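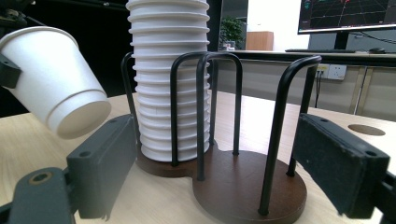 A stack of white cups and its stand.

Osik opens longer toboggan run and keeps the hill honest

OSIK, February -- The Osik toboggan hill will reopen on Saturday with a longer run, a slower lift and a sign at the top which reads, in full, "Are you sure?"

The new run starts above the old quarry road and drops 175 metres to the Modton car park, where it stops a good deal more gently than it used to. Riders of a certain age will remember the hedge. The hedge has been moved.

"We asked visitors what they wanted and they said faster," said Teresa Kaczorowski, who manages the hill. "So we made it longer, and they can draw their own conclusions."

Sledges may be hired from the Dudek hut at the foot of the lift, which has some 232 of them in two sizes, large and optimistic. Visitors may bring their own. Tea trays remain banned, despite a spirited letter from Ryszard Marciniak of Modton.
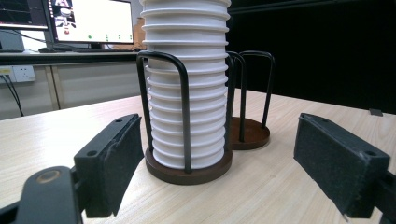
Opening times and getting there

The lift runs from 10am until dusk, or until Zbigniew Urbańczyk, its operator, wants his supper. The Lodance bus stops at the lower gate. Parking is free and, by mid-morning, theoretical.

Children under eight must ride with an adult, who is expected to steer.

Press enquiries: Seidu Korletey, Osik Hill office. Please ring before lunch.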